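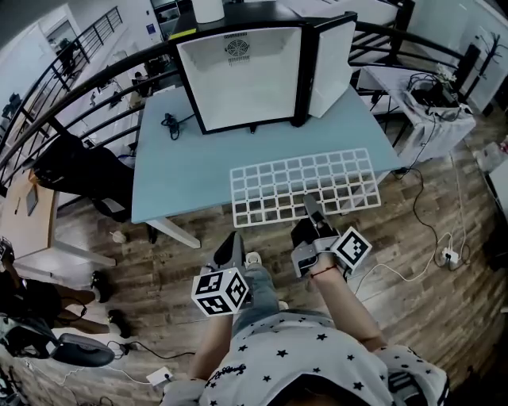 How long does it take to feel comfortable in a new language?
For me it took much longer than learning the grammar. I could pass a written test after two winters, but I still bought my bread by pointing.

I moved to Mandness in January with one suitcase and a dictionary from my uncle. At school I was good at languages, so I expected an easy time. Then the woman at the post office asked me something very short and very fast, and I said "thank you" and left with my letter still in my hand.

What helped me was small and a little boring. Every evening I wrote 5 sentences about my day, and I read them aloud in the kitchen. I did not look for difficult words. If I had bought onions, I wrote about onions. My neighbor Sérgio Bastos corrected the pages on Sundays, with a green pen, and he never corrected more than 2 mistakes on one page. I asked him why. He said the others could wait — and most of them are still waiting.

I also listened to the local radio from Sperling, mainly the weather and the ferry times. The speakers repeat the same words every day, so after some weeks I understood "light wind from the west" before I could explain my headache to a doctor.
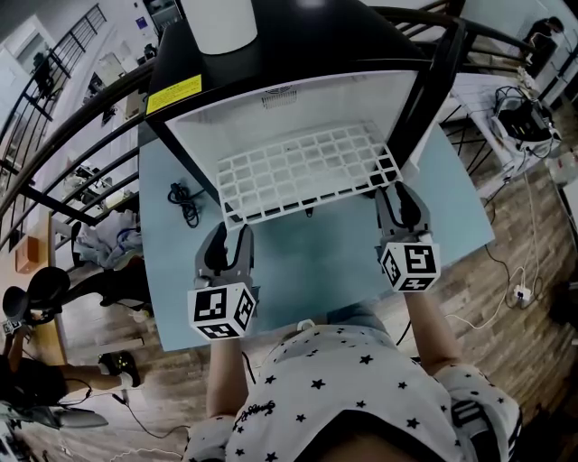
The telephone is another matter

On the phone there are no hands and no faces, and I still prepare before I call. I write the first sentence on paper, and the number I need, and the word for "slowly." Last week I called the dentist and spoke for 10 minutes without looking at the paper. I had the wrong day for my appointment, but I understood this by myself, and we found a new one.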